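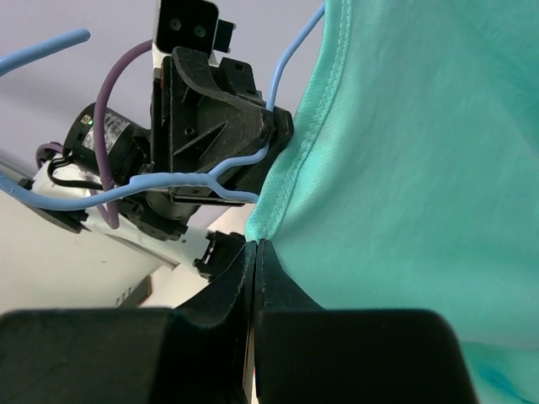

Figure 3. View from a wrist camera during the handling of a garment. The fingers in the foreground pinch the edge of the fabric while the gripper of the second arm holds it higher up.

3.2 Collection of Demonstrations

All demonstrations for the hanging and folding tasks were recorded by remote control. The operator moves a pair of leader arms, and the joint angles of each leader are sent to the matching follower arm. Gripper opening is read from a trigger on the leader handle. We did not use hand guiding for these two tasks. With two arms holding one piece of cloth, a person standing between them hides the fabric from the fixed camera, and the hands of that person appear in the wrist views.

The station at Skotport was used for garments and the station at Trollville for towels. Both run the Monurach recording software, which stores joint angles, gripper commands and all camera streams at a common rate of 15 frames per second. Commands to the followers are sent faster than this and are resampled when the episode is saved.

An episode starts when both leaders are in the rest pose and ends when the operator presses a foot switch. The operator marks each episode as kept or discarded before starting the next. Episodes in which the fabric was dropped and picked up again were kept, provided that the task was finished within 54 seconds. After this step the set held 1808 episodes.

Two-arm grasps of the kind in Figure 3 were the hardest part for new operators. The hem has to be taken close to its edge, and the leader gives no sense of force, so the only cue that the fingers have closed on cloth is the image. In early trials operators often pulled the arms apart before the second grasp was closed. We therefore added a practice period of 20 minutes per operator, from which no data was kept. The practice protocol was written by Yabsira Lemma and is given in Appendix B.

Wrist images were not cropped or masked. The fingers of the camera's own gripper take up much of the lower part of the view in Figure 3, and the other arm and its cables can also enter it. A policy trained on the Ejigu subset with the other arm masked out did worse on the second grasp than one trained on the full images (Section 5.1), and all results below use full images.

3.3 Action Labels

Actions are stored as target joint angles of the leader, not as measured angles of the follower. The gap between the two grows when the cloth is under tension, and it carries some information on how hard the operator was pulling.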